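Setting up a tool-packing routine on a two-arm bench

By Miyuki Hayashi

Part 2 of the Tivora bench build. You need both arms mounted on the front beam, power at each base, and a wrist camera that shows the fingers.

Start with the case. Use a molded one that opens flat, with a separate recess for each tool. Lay it open on the wood between the arms and mark the corners in pencil once both grippers can reach every slot.

Foam on the fingers makes a big difference with round handles. Cut the pads to fit, press them on, and leave them overnight – fresh adhesive creeps when the motors squeeze.
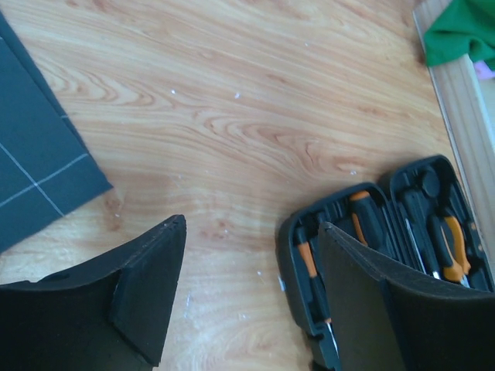 Set the grip limit before you record anything. I run it at 145 on the Starko controller, whose scale goes to 500. At 100 the screwdrivers turned in the fingers when the wrist rotated. Pliers need a wider opening, so save that as a second preset.

Next, teach the approach. Bring the wrist in along the line of the handle, stop just above it, and save that point. Lower, close, lift straight up. Do this by hand at slow speed for each tool.
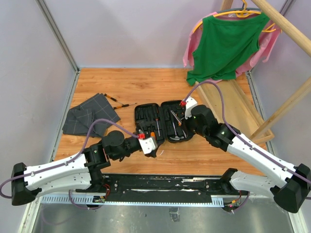 Keep the arms from meeting over the hinge. Give each one its own half of the case and add a wait step wherever a tool has to cross. The Onishi script does this with a single flag – set it to 1 when an arm enters and back to 0 when it leaves.

Check the cable last. Run each wrist through its full turn and watch the arch above the gripper. If it pulls tight at any point, let out more slack and clip it again farther down the link.

Save the whole sequence under a new name before you change the speed.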